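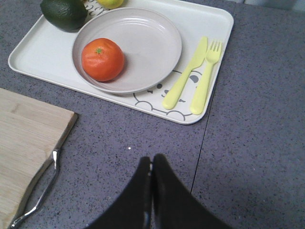 Dá para fazer marmelada em casa sem passar o dia inteiro agarrado ao tacho?

Dá, desde que os marmelos se cozam inteiros e com casca, e só se descasquem depois.

17 de maio de 2018
Publicado pela autora do blogue

Imprimir | Enviar por e-mail

Eu sei, eu sei, estamos em maio e os marmelos só chegam em setembro. Mas abri ontem a última tigela do ano passado e fiquei tão contente com ela que tive de vir escrever! Estava firme, escura, com aquela película seca por cima que estala um bocadinho quando a faca entra. Comi duas fatias de pé, na cozinha, com queijo fresco, e ainda nem tinha tirado o casaco.

Durante anos fiz marmelada como se fazia lá em casa: descascar os marmelos crus, tirar os caroços, pôr tudo em água com limão para não escurecer, e ficar com uma bolha no indicador que durava uma semana. O marmelo cru é duro como um calhau e a faca escorrega. No outono passado, quando voltei da feira de Clistdale com um saco que mal conseguia levantar, olhei para aquilo tudo e decidi experimentar outra coisa.

Lavei-os muito bem, esfreguei o pelo com um pano e meti-os inteiros na panela maior que tenho, cobertos de água. Lume médio, tampa, e fui à minha vida. Quando a casca começou a rachar, desliguei e deixei-os ali até conseguir pegar-lhes. A pele sai com os dedos! A polpa solta-se do caroço às lascas, macia, já meio perfumada, e o que fica agarrado raspa-se com uma colher.

Depois é pesar a polpa e passar tudo com a varinha. Eu uso menos açúcar do que manda a tradição: para cada 300 gramas de polpa, 235 de açúcar. Há quem ponha peso por peso e fica ótimo, mais brilhante e mais doce, só que eu gosto de sentir aquele fundo ácido que prende um pouco a língua. Um pau de canela, a casca de um limão, e lume brando.

A parte do lume é a única em que não dá para fugir. Quando a massa engrossa, começa a cuspir — e cospe alto, já limpei marmelada do exaustor — por isso mexo com uma colher de cabo comprido e enrolo um pano na mão. O ponto vê-se quando se passa a colher pelo fundo do tacho e o caminho fica aberto um instante antes de se fechar. No ano passado tirei uma das fornadas cedo demais e ficou tipo puré. Comeu-se na mesma, no iogurte, mas não era marmelada de cortar.

Fiz 3 fornadas ao todo. A primeira foi com os marmelos de Clistdale, muito amarelos e perfumados. A segunda com uns mais pequenos e tortos que me deram em Worville, quase todos tocados, e que para minha grande surpresa deram a melhor de todas, bem vermelha. A terceira foi a do puré. Continuo sem perceber porque é que umas ficam encarnadas e outras cor de mel. Já li que é do tempo de lume, já li que é da variedade, já li que é de se deixar a polpa repousar de um dia para o outro. Se alguém souber mesmo, escreva-me, por favor!

Para secar, ponho a marmelada em tigelas e deixo-as destapadas no parapeito da sala, à sombra, com um tule por cima por causa das moscas. Ao fim de uns dias a superfície já não cola ao dedo. Corto então rodelas de papel vegetal, assento-as bem e guardo tudo no armário mais fresco. A casa fica a cheirar a outono durante uma semana inteira, e acho que é disso que gosto mais.

Ah, e não deitem fora a água da cozedura nem os caroços! Voltam ao lume com açúcar e dão uma geleia cor de âmbar que parece vidro. Com esta é preciso paciência e uma peneira fina, ou um pano velho de algodão bem lavado. Enchi 2 frascos e desapareceram antes do Natal, quase sempre em torradas, uma vez num bolo de laranja que pincelei ainda quente e que vou ter de repetir.

Este ano quero tentar a marmelada branca, feita com a polpa mexida fora do lume sobre uma calda em ponto alto. Dizem que é mais delicada e que se estraga com facilidade. Já ando a ler sobre pontos de açúcar e a medir o espaço no armário.

Entretanto sobra-me meia tigela, e em casa já me perguntaram se é para racionar. É, claro que é. Uma fatia por dia e nada de ir lá com a colher.

Imprimir | Enviar por e-mail

Contacto | © 2018 Todos os direitos reservados | Voltar ao topo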